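Terrasse en bois, semis et outils : mes petites astuces de fin d'été

Publié le 20 septembre 2024

Bon, les tomates font grise mine, les soirées raccourcissent, et moi je retombe dans ma manie de septembre : tout ranger, tout nettoyer, tout noter avant d'oublier. Vous êtes plusieurs à m'avoir demandé comment je m'y prends pour le bois dehors et pour les graines, alors je vous mets tout en vrac, comme ça vient !
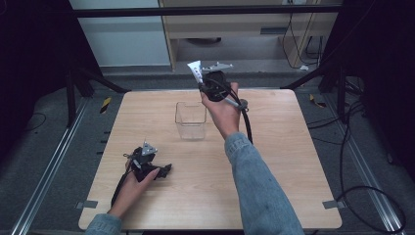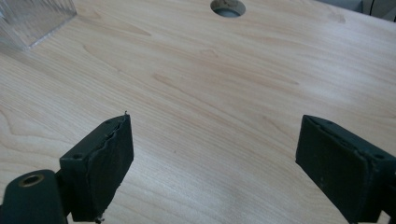
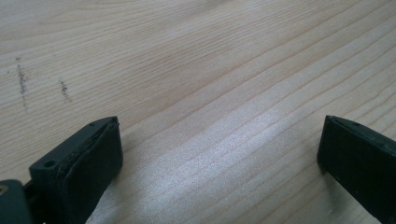
Le bois clair, c'est toujours joli.

Commençons par la terrasse. La mienne est en pin, posée par un artisan de chez Kuritz avant que j'emménage, et je l'ai longtemps maltraitée au nettoyeur haute pression. Grosse bêtise. Le jet arrache les fibres tendres, ça peluche, et l'année suivante on ramasse des échardes plein les pieds. Maintenant je fais tout au balai-brosse, avec du savon noir dilué dans de l'eau tiède (deux bonnes cuillerées par seau, pas plus, sinon ça glisse comme une patinoire). On frotte dans le sens des lames, on laisse poser le temps d'un café, on rince à l'arrosoir. Et on attend que ce soit vraiment sec avant de remettre les pots.

Pour les pots, justement : surélevez-les ! Des petites cales, des morceaux de carrelage, n'importe quoi qui laisse passer l'air. J'ai retrouvé en juin un beau rond noir sous mon laurier et il a fallu poncer. Grain 80 pour dégrossir, puis plus fin, toujours dans le fil du bois, puis une couche de saturateur au chiffon. On voit encore la trace si on cherche bien, mais avec une chaise dessus ça passe.

Les graines, maintenant. Je récolte celles des cosmos, des soucis et des capucines par temps sec, en fin de matinée, quand la rosée est partie. Je les étale sur du papier journal dans la buanderie, et j'y passe la main de temps en temps pour les retourner. Pas de radiateur, pas de four (si, si, on m'a déjà posé la question). Ensuite, enveloppes en papier, avec le nom et l'année écrits AVANT d'y verser les graines. J'ai eu un printemps entier de sachets mystère et je me suis retrouvée avec des courges au milieu des dahlias – très décoratif, remarquez.

Cette année j'ai rempli 26 enveloppes, un record pour moi. Yogesh Tomar, mon voisin du fond, m'a repris un bon paquet de capucines contre des boutures de romarin, et je crois bien que j'y ai gagné !

À propos du romarin : pour bouturer, prenez des tiges de l'année qui commencent tout juste à durcir, longues comme la main. Retirez les feuilles du bas, piquez dans un mélange moitié sable moitié terreau, à l'ombre claire, et n'y touchez plus. Le plus dur, c'est de ne pas tirer dessus pour voir si ça prend. Je craque à chaque fois.

Côté outils, je suis devenue un peu maniaque. Le sécateur, je le démonte, je gratte la sève séchée avec une vieille brosse à dents et de l'alcool ménager, puis une goutte d'huile sur l'axe. Le mien est un Stusano qui a déjà deux ressorts de rechange à son actif, et il coupe encore très bien. Pour les manches en frêne, un ponçage léger, de l'huile de lin, et on essuie le surplus au bout d'un quart d'heure, sinon ça colle aux gants tout l'hiver. Attention aux chiffons imbibés d'huile de lin : on ne les met jamais en boule dans un coin, ils peuvent prendre feu tout seuls. Moi je les étends à plat dehors, bien ouverts, jusqu'à ce qu'ils soient secs et raides.

Et les tuyaux ! Videz-les avant les premières gelées, en les déroulant dans la pente, puis enroulez-les large. Mon vieux tuyau Drolludano s'est fendu à l'endroit exact où je l'avais plié pour gagner de la place dans l'abri.

Dernière chose, les feuilles mortes. Je ne les jette plus du tout. Un coup de tondeuse dessus, et hop, en couche épaisse au pied des framboisiers. Celles du noyer, je les garde à part, sur un tas qui prend tout son temps. Dehua Wan m'a écrit après mon dernier billet pour me dire qu'elle en remplit de vieux sacs de terreau percés et qu'elle les oublie derrière la haie pendant deux ans. Le terreau de feuilles qu'elle en tire a l'air superbe, je m'y mets dès que le cerisier se décide à tomber ses feuilles.

Je file, il me reste les bulbes d'ail à commander chez Bahrami avant qu'il n'y en ait plus. Si vous avez un truc contre la mousse entre les dalles, sans vinaigre et sans sel, je prends !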